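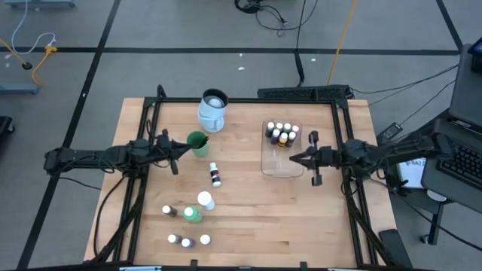

Can you build a two-arm setup in a shared shop without a machine shop behind you? Most of it bolts together with hex keys, and the few parts that don't can be printed or cut with a hand saw.

Home Explore Messages Bookmarks Lists Profile More

Thread on the two-arm table at the Murbridge shop. A few people asked for the build notes, so I'm putting them in one place.

The frame is black aluminum extrusion around a butcher-block top. I cut the long rails first and got one of them short. Measure from the inside corner, then add the width of the rail. I added it once and needed it twice.

Parts came to $1,225 before the arms. The top was the biggest single item. A cheaper top would work, but the last one I had bowed over a summer and every saved position was off by August.

Each arm bolts to its own side of the frame and they face each other. I tried them side by side on the old table. They spent most of their time waiting for each other's elbows.

Software is a small program I call Odis. It stores joint positions, plays them back, and stops if the motor current goes over a limit. It has no idea what a bottle is.

The job is craft paints. Small bottles go from the table into a clear tray or bin, standing up. I picked it because the shop has plenty of paint and a dropped bottle doesn't cost anything.

Upright bottles are the easy part. Come down from above, close, lift. Bottles on their side are harder because they roll when one finger touches first. I slow the last inch of the move way down and it helps some.
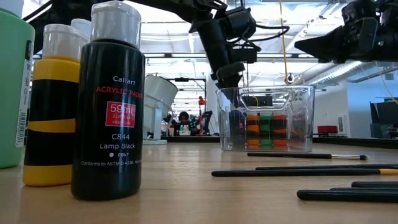 Bins with walls need a higher approach than trays. I raised the travel height by 30 mm and stopped catching the rim. It adds time to every move and I'm fine with that.

Grip force: start low. I started high and popped a cap. Lamp black does not come out of a gray sweatshirt.

Brushes are next. A flat parallel gripper doesn't like a thin round handle lying on a hard surface. I printed finger pads with a shallow V in them, first version too soft, second version okay. Files when I'm happy with the third.

Cables took longer than the frame did. Leave slack at every joint, move the arm by hand through its whole range, then tie things down. I tied first. Had to cut all of it off and start over.

Somebody asked about the motor controller. It's a Trarnier board, bought used. The manual I got was for a different revision and two of the connectors are swapped. Check with a meter before you power anything.

The log has 3,031 moves in it so far. 1,423 of those are from before I fixed the travel height, so I don't use them for anything.

Still to do: a better stop button, one I can reach from either side. Also a stiffer mount for the right arm, which shakes a little at full reach.

Not planning to sell these or make a kit. The cut list and the bolt list are free to anyone who wants them. Reply and I'll post both tonight, with the short rail corrected.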